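Home & Household | Bedding | 3 min read

Keeping a Fitted Sheet in Place

Readers of the Etley household pages have asked on several occasions for guidance on sheets that will not stay where they are put. The following reflects the practice adopted at my own residence over the past 2 years, and it is offered with the usual caution that mattresses differ.

The depth of the mattress should be measured before any sheet is purchased. The set I first obtained from Tremwood was cut for a shallower mattress and came away at the corners within a night. Its replacement, in a muted green, has a deeper pocket and has performed acceptably. Kheri Magesa, who reads these pages closely, has written to recommend washing a new sheet once before judging the fit, and I concur.

Clips are a matter of preference. I resisted them for some time on grounds of appearance. Small plastic ones are inexpensive, and a pair along the edge that shifts the most is generally sufficient. They should be removed before laundering.

The bed should also be cleared before it is made. Clothing set down in the morning tends to remain until evening, and remote controls migrate under the pillows.

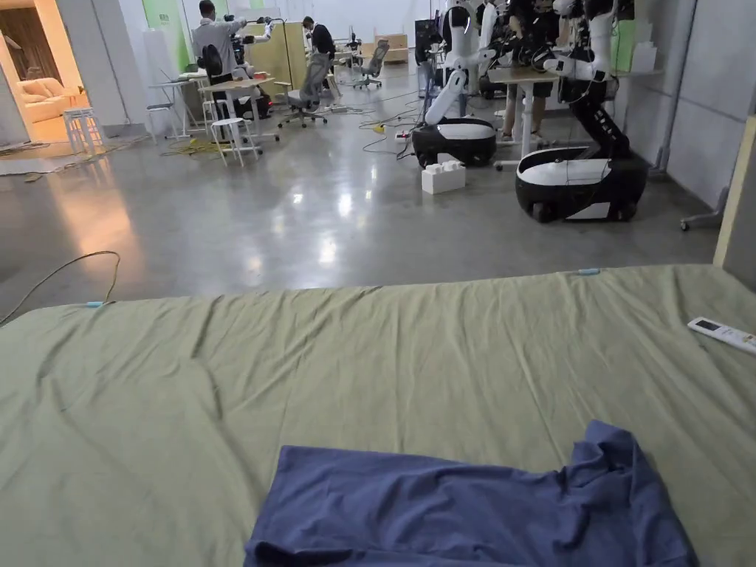 Wrinkles are a separate question. A sheet may be securely held and still crease across the middle, particularly after a warm dryer cycle. I remove ours while slightly damp and smooth it by hand from the center outward. Ironing is not required for everyday use. On Saturday the sheet is changed and the mattress turned, if a second person is available to assist.

A note on pillowcases will follow in July.

Filed under: Bedding, Laundry, Household Routine
136 shares | 23 comments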